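Setting Out and Clearing a Tea Service for Two
Mikimora Hospitality Training - Table Service Guides
Prepared by Akua Opoku. Reviewed by Theophilus Amoah, 3 July 2022.

This guide covers the small tea service used in the Nyarko and Skundard meeting rooms. It applies to the stainless steel set and, where noted, to the glass pots held in the same pantry. Staff who have completed the December refresher may go directly to the section on clearing.

What is needed
One teapot with its lid
Two cups
Two matching saucers
A soft, lint-free cloth
A tray with a non-slip mat

Preparing the table
1. Wipe the tabletop with a damp cloth and dry it completely. Water marks are easily seen on a white surface.
2. Polish each metal piece with the lint-free cloth, finishing with the lid and its knob. Hold saucers by the rim.
3. Inspect glass pots for chips at the spout and the base. A chipped pot is to be withdrawn and entered in the Plallen log.

Placing the service
4. Set the teapot down first, to the left of the center of the table, with its base flat on the surface.
5. Place the two saucers in a row to the right of the teapot. They may stand close together, but should not overlap.
6. Center one cup on each saucer. The cup should rest in the shallow well and should not rock when touched lightly.

Teapot at left, cups and saucers to the right, in the first picture; a glass teapot in the second; the white tabletop in all three.

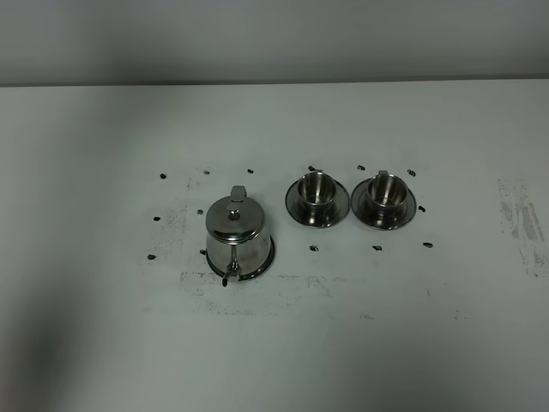
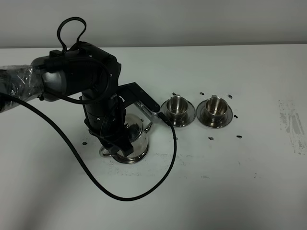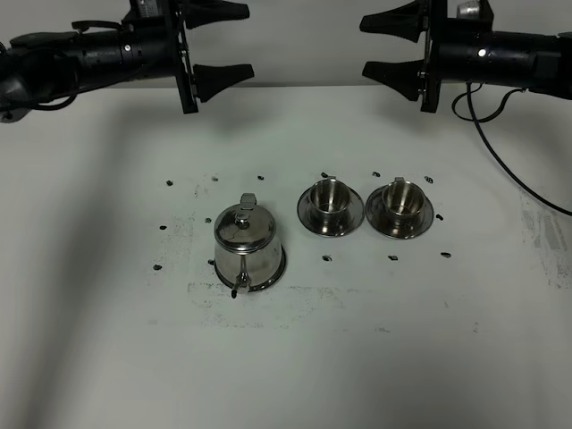
Filling and serving
7. Warm the pot with hot water and empty it before adding tea. Glass pots must never go directly from a cold shelf to boiling water.
8. Fill the pot in the pantry, close the lid and carry it in on the tray. Steel pots become hot to the touch, so a folded cloth should be kept at hand.
9. Pour with the lid held closed. Stop well short of the rim of the cup - guests may wish to add milk.

Clearing
10. Remove the cups and saucers together, then the teapot.
11. Wash steel pieces by hand in warm, soapy water and dry them at once. Scouring pads are not permitted.
12. Leave lids off overnight so that the pots can air.

Replacement pieces may be requested from the pantry desk at extension 2119.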